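Swimming buddies wanted at Silport baths (blind and partially sighted swimmers' sessions)

Hello! I run the accessible swimming sessions at Silport baths, and I'm looking for people to get in the water with us. If you can swim a couple of lengths without fuss and you like a natter, please read on.

I started the sessions because I lost most of my sight in my thirties and missed swimming more than I missed driving. I'd tried going on my own and spent most of it apologising to people I'd bumped into. Now we have two roped-off lanes, the music is switched off so we can hear each other, and everyone who wants a buddy gets one. At least that's the plan — we have more swimmers than buddies at the moment, and I'd like to sort that before the new term.

What you'd be doing

You'd be paired with one swimmer for the hour. You meet them in the foyer, walk with them to the changing rooms and the poolside, and describe what's going on (which lane is busy, where the steps are, who has left a float in the way). In the water you swim alongside or just behind. Some people like a tap on the shoulder when the wall is coming up, some like you to call out, and one or two would rather you stayed well back unless they shout. You ask, and they'll tell you!

You don't need to be a fast swimmer or a teacher. There's a qualified lifeguard on the side the whole time.

What you'd get

This is a voluntary role, I'm afraid, but your swim is free and so is your bus fare from Flarngate. You'll also have a sighted guide training evening, which I lead myself, mostly in the corridor with a lot of doors. We had a grant of £3,599 in November and it's going on lane hire, training and a few tactile markers for the lockers.

Afterwards we go to the Zivia café across the road. It's the best bit of the evening if you ask me. They do proper leaf teas and enormous toasties, and they've never once minded wet hair on the cushions.

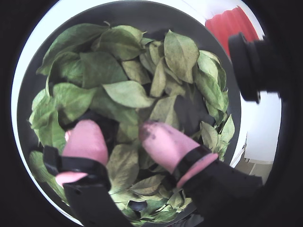
Who I'd love to hear from

Anyone over 18 who can come at least twice a month. We'd especially like a few more men, as the men's changing room is where we're shortest of help. If you have some sight loss yourself and feel happy buddying, brilliant, please say so. You will need a background check, which we pay for.

How to apply

Ring the baths and ask for the swimming buddies line, or leave your name and number at the front desk. No forms at this stage, I just want a chat. Please get in touch by 14th January so I can book you onto the training. If you'd like to come and sit on the side for one session first, that's fine too, but wear something cool, it's like a greenhouse in there.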